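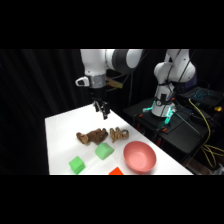
I have been fighting with the planner for most of the month now, and today I finally sat down with a big mug of tea and read the whole thing from the top, which I should have done in September when I inherited it. It is a funny feeling, reading through code you have been patching for weeks as if you'd never met it before (and some of it I really hadn't!). The part that picks a grasp is fine, even rather pretty. The part that decides which object to go for first is a heap of if statements with my own tired comments in between. It was written back when we only had cubes, and it believes in its heart that the world is made of cubes. Put the two brown lumpy things side by side, with hardly any table showing between them and one of the green blocks right up in front of the gap, and the segmentation wants to make one enormous creature out of the lot. Then the planner gets handed a blob with a green chin and does its best with it, poor thing.

So the morning went to the merge step. There's a threshold in there, set at 99, that says how many points two clusters have to share along a border before they get treated as one object. I looked for a note on where the number came from and there wasn't one, only the number. I tried it higher and tried it lower, and I kept a little table of results in the notebook, which I then managed to set my mug on. What helped in the end was letting color have a vote. I had been stubborn about this because the old Rodwood code leaned on color for everything and fell over whenever the light changed, and I swore I'd never go down that road again. But with the curtains drawn the light in here is as steady as it will ever be, and a small vote is still a good deal less than a monarchy. Green came away from brown on the first try. Brown from brown is still a muddle and I've left it for tomorrow, with a comment that I hope will make sense to me then.

Lunch was late and eaten standing up. I really must stop that.

In the afternoon I turned to the release logic, which I'd been putting off for the plain reason that I was afraid of it. Culten (our motion layer, I keep forgetting that I may read this in ten years and have no idea what I meant) takes its goals as full poses, so when I ask it to bring a cube to the bowl I have to give it an orientation too, whether I care about one or not. And I don't care! A cube can go into a bowl any way it likes. For weeks I had been passing in the same straight-down orientation out of habit, and the planner was turning the wrist the long way round to satisfy me. 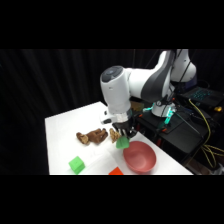
Now I hand it a cone of acceptable tilts and let it choose, and the paths it comes back with are so much shorter and calmer that I caught myself saying "oh, well done" to a terminal window. I've let it carry the cube at whatever angle the grasp left it, too, where the old code insisted on straightening everything up first in midair like a fussy waiter. The planning budget stays at 2000 milliseconds for the moment. I'd love to bring that down, and I think the cone will let me, but I've promised myself one change at a time this week and have already broken that promise twice.

One thing to look into: the collision model still doesn't know about soft things. A stuffed toy goes in as a hard convex hull with padding around it, so anything the arm might do close by gets refused, even when there's fur to spare. I could shrink the padding for that class alone. I could also do it properly, with a cost that rises gently as the fingers get near, and I know perfectly well which of the two I'll be tempted by at five o'clock tomorrow.

The commit for the cone is 1149 lines, and I'm a bit ashamed of it, though a good half is the old orientation code coming out, and I can't tell you how nice it was to watch that go. I split off the Zou adapter into its own branch so the reviewers at Trirkdale don't have to wade through everything at once. They have been very patient with me. I owe them some documentation, and a proper description of what the thresholds mean, which first requires me to find out.

Walked home the long way, past the bakery, which had closed. Cold hands, good mood. Before bed I want to write down the brown-from-brown idea while I still have it: use the surface normals along the border, and only split where they fold inward on both sides. It may well split one knobby lump into three. I'll try it on the saved clouds first, before the arm gets to hear of it.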